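Skasevton Household Collection Pilot: progress report to Cenix, November

We said in the spring that we doubted a doorstep collection would keep much out of the landfill, and the numbers so far have not changed our minds. Kashyap's vans picked up 1,967 items this period against a target of 2,279. The shortfall matters less to us than what happened next. 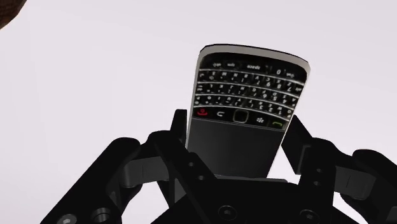 Retora reports most of it as "diverted." We have asked twice what that word covers and have had 2 different answers. Until we get one in writing, we are leaving the diversion rate out of our reports.

The Thursday route remains the weak spot. It brought in 27 items all month and costs the same to run as the others.

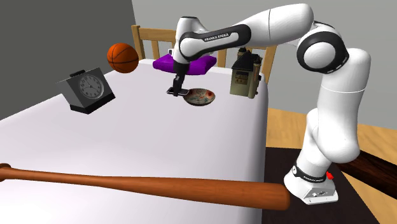
Residents say they like the service, but the survey only went to people who had already used it. We would not lean on it when deciding about next year.

Spending is on budget, mainly due to the unfilled driver position.

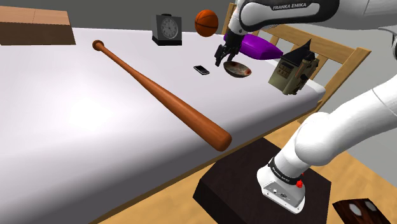 We recommend dropping the Thursday route and holding the second payment to Retora until its weight tickets arrive.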